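By August the utensil drawer in Roy Hollis's kitchen would no longer close. He emptied it and went through the lot, and 36 things went to the church sale in Inskip.

The chopsticks stayed. They live in a ribbed holder now, out on the table, where people can reach them during a meal.
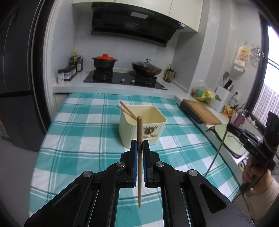
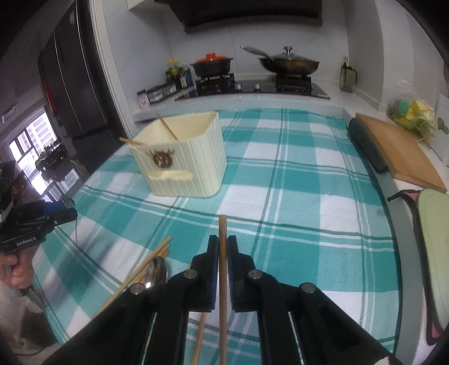
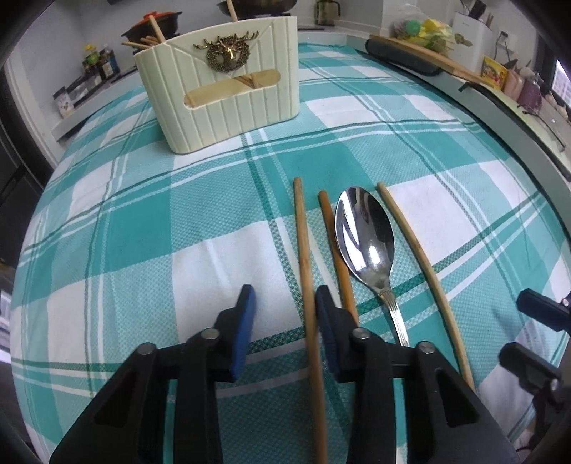 Chopsticks and the cream holder, on the checkered cloth.

Hollis washes wooden pieces by hand and dries them overnight on a towel. He replaces any that have split. The drawer holds knives and forks, and it closes.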